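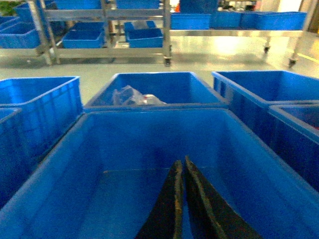 # Havberg Remanufactured Starter Motors

A starter motor has one job, and it tends to resign in a supermarket parking lot with the frozen food already in the trunk. Havberg units are for the morning after that.

Every Havberg starter begins as a used original. We strip it to the bare housing, throw out the brushes, bearings and solenoid contacts whether they look guilty or not, and rebuild it with new ones. The armature is tested, and if it fails it goes to scrap. Cuiping Cai runs the test bench and has never been talked into a second opinion.

## What you get

- Starter with solenoid fitted
- New mounting bolts, where the old ones are known to snap
- Printed test sheet with cranking amps and no-load speed
- 2-year warranty, parts only

## Fitment

We list 200 part numbers for cars, vans and light trucks. Match the number stamped on your old unit, not the one your brother-in-law remembers. If the stamp has rusted away, count the teeth on the drive gear (most of ours have 9) and send that to Emilian Dobre at the parts desk with your engine code.

## Core deposit

The price includes a deposit on your old starter. Send it back complete, drained of oil and in one piece, and the deposit is refunded within five working days. A housing cracked with a hammer doesn't qualify - we know the hammer trick, and we can see the dents.

## Before you order

Check the battery and the ground strap. We would like to sell you a starter, but we would like it more if you needed one.

Stocked at our Sevside counter. Orders in by 2 p.m. leave the same day.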